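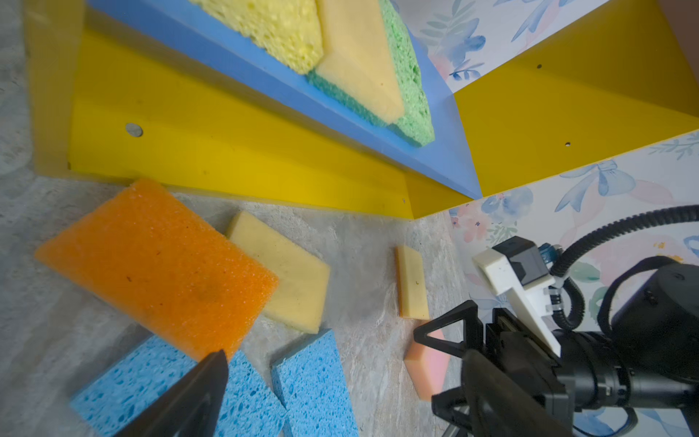
Vol. 18, No. 2, p. 27

Finally read the Sollodgate sponge paper people keep sending me. The claim: a wrist camera and 3000 demos are enough to get an arm tidying soft things onto a shelf. I have doubts.

2/ Three sponges on the blue shelf, the rest on the marble-patterned top. Fine. But a sponge forgives nearly everything. Come in crooked, squeeze too hard, you still get a grip. Try it with a mug.

3/ "Success" means the sponge ends up touching the shelf. Hanging half off counts. It's in a footnote on the next page — go look.

4/ The baseline is Grekarex with its default settings. Zhenhua Su asked the authors in May if anyone had tuned it. The reply was "future work."

5/ 27 test runs, one shelf, one tabletop. I'd want a different room before I used the word "general" in a title.

6/ What I do like: they posted every failed run, including the ugly ones. The Plaltden group never did that.

7/ If someone reruns this with the shelf moved and the grip force capped, send me the numbers. I'll post them whichever way they go.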